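Folding on a Bed vs. Folding on a Table
Project report, Clekus group - Vlasta Ondrejka
2021-03-12
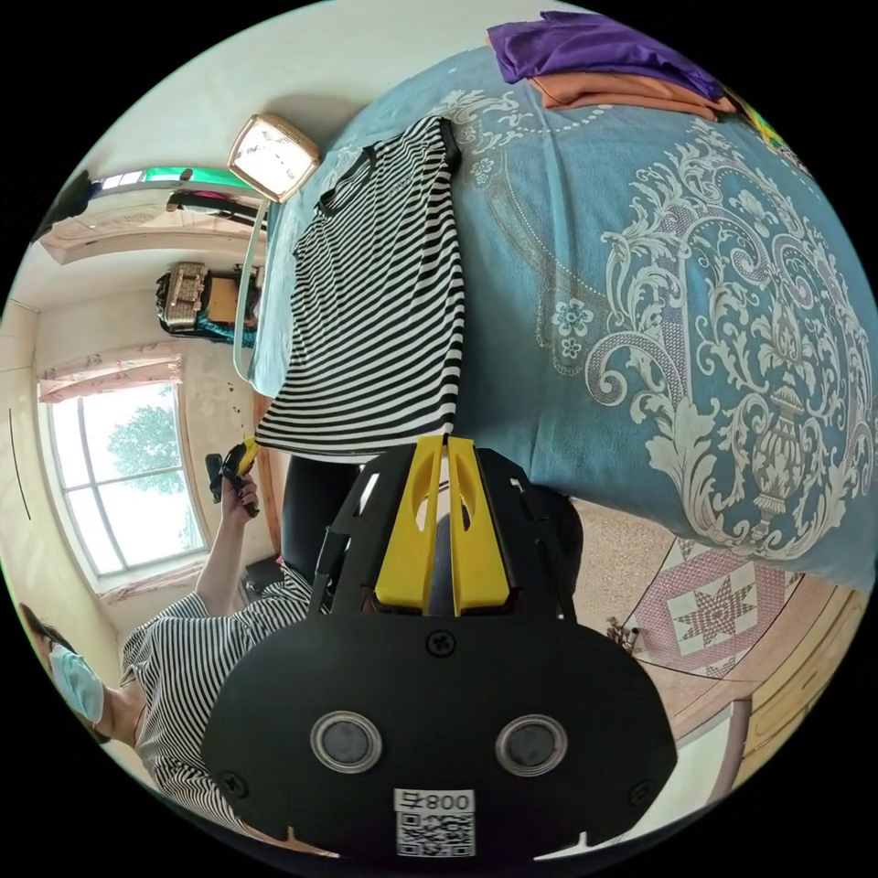
Fig. 1. Striped shirt laid out on the bedspread, folded clothes at the top of the bed.

Question was simple. Does a soft surface make shirts harder to fold neatly? Started in December, short sleeves only, no sweaters.

Method: lay shirt flat, smooth it, sleeves in, fold up from the hem. 146 folds on the bed, 100 on the table. Two of the table ones thrown out - forgot to write down the time.

Results so far. Bed folds came out crooked more often, mostly at the hem. Stripes helped alot, easy to see when an edge is off. Patterned bedspread did not help, hard to line anything up agianst it.

Stacking: purple on top of orange-tan stayed put. Taller piles leaned.

Still to do - full table of times, and a firmer mattress if we can get one. Target is 300 folds total.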